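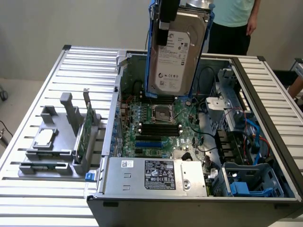
Stripping the old Dell tower

The Dell came from Trudy Wihongi, who was clearing out the office at Bernholm and had no use for it. I gave her 35 dollars and carried it home. I want it as a file server for the house, mostly for photos and the scanned letters from Mum's side.

With the side panel off and the case on its side there is plenty of room to work. The power supply has a blue release tab at one end, and the hard drive is a 3.5-inch Seagate in a blue plastic carrier. I like the carriers. No hunting for screws on the floor. 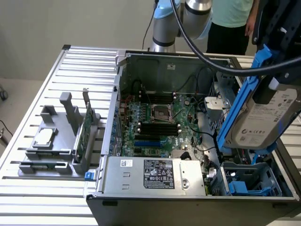
The Dell on its side, drive in its blue carrier, CPU socket empty.

I still need a processor and a cooler. Laine Vanags has offered me a used pair for 100 dollars, which seems fair, but I'll check the colour of the contacts for corrosion first. Memory can wait until December.

Raelene asked whether it would be cheaper to buy a new box. Probably not by much, and I'd have to move all the files across anyway.

Next job is labelling the cables.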